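Ticket: Eye irritation and sour smell at battery sorting line, Bay 2
Site: Tumelico recycling yard
Category: Ventilation / air quality
Priority: High
Status: Open, monitoring
2 comments | 0 shares

Reported problem

Operators on the evening shift report stinging eyes and a sour smell at the battery sorting line, worst at the discharge end. Started in the first half of May. Two people went to first aid with sore throats and were moved to the baling side for the rest of the shift. The day shift noticed the smell but reported no symptoms.

The extraction panel shows green the whole time. No alarm in the log.

Setup

Wusari hood over the belt, flexible duct to a Storkine fan unit on the mezzanine, discharge through the north wall. Design airflow at the hood is 1000 on the panel scale. Low-flow alarm is meant to trip at 100 below that.

Log

6:10 p.m. Line stopped and locked out. Bay doors opened. Operators told to stay out until cleared. Union safety rep informed and given a copy of this ticket.

6:25 p.m. Panel reads 1025 with the fan running. Smoke tube at the hood face shows weak pull on the left side and almost none at the discharge end. The panel and the smoke do not agree.

6:40 p.m. Checked fan rotation. Correct. Belt tight, no slip. Filter pressure normal.

7:05 p.m. Followed the duct back from the hood. Flexible section behind the column is split along the underside. The fan is drawing bay air in through the split, so the flow sensor downstream still sees full flow. That explains the green light.

7:30 p.m. Split section removed. Replacement is the wrong diameter - the stores label says it fits, but it is a size down. Returned to stores and tagged. Correct part requested from Entwistle.

8:15 p.m. Temporary rigid section fitted with clamps. Smoke now pulls evenly across the left and center. Discharge end better but still slower than it should be.

8:40 p.m. Found the hood side curtain tied up out of the way, probably to clear jams more easily. Let down and retested. Discharge end now pulls properly.

9:00 p.m. Line kept locked out overnight. Leaking cells from the reject bin moved to the vented cabinet. The bin had no lid.

Cause

Split duct upstream of the flow sensor, made worse by the raised curtain and the open reject bin. The sensor position means this fault will never show on the panel.

Comments

Comment 1: Evening shift says the smell was raised verbally twice before anyone opened a ticket. Please add those reports to the exposure record. Both people who went to first aid should be offered a follow-up with occupational health, on paid time.

Comment 2: Agreed, added. Panel light should not be used as proof that the hood is working. Smoke test at the start of each shift until the sensor is moved. Results go on the sheet by the line, not in the supervisor's notebook.

Remaining actions

1. Fit the correct flexible section when it arrives. Support it every 50 inches so it does not rub on the column.

2. Move the flow sensor to the hood side of the flexible duct, then retest the alarm by closing the damper in steps.

3. Lidded reject bin for the discharge end. Order placed.

4. Look at the jam point on the belt so the curtain can stay down - operators to be asked first how they would clear it. 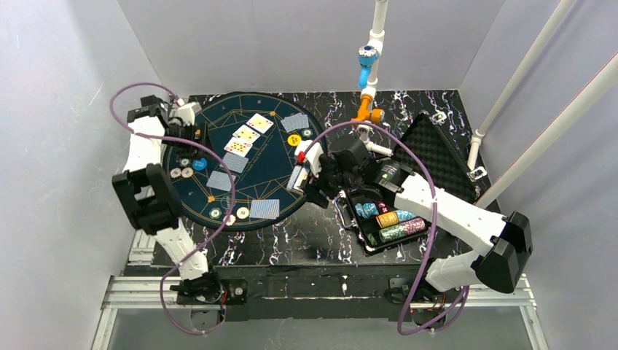 5. Personal air sampling on both shifts once the permanent duct is in. Results to be shared with operators and the safety rep at the same time as management.

Contact the maintenance desk | © Tumelico | Back to top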